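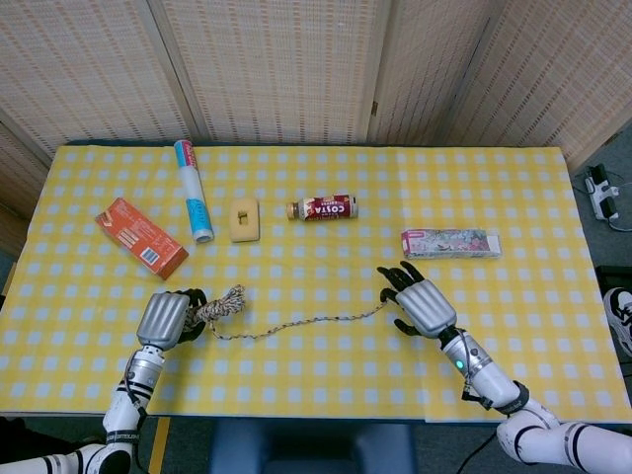 We'd been meaning to get to the Tavelbridge winter food fair for years, and this December we finally managed it, all four of us squeezed into Jui-lin Yip's little car with the heater stuck on full. Tickets were £14 on the door (children free, lovely!) and there were 40 stalls across the two halls. I went straight to Shek for their ginger biscuits and came away with far too many, plus a jar of plum jam I hadn't planned on. The man at the Unden cheese counter let us try nearly everything and talked us through it all very patiently. Do go early if you can, as the tea room had a long queue by noon and the scones had sold out before we sat down.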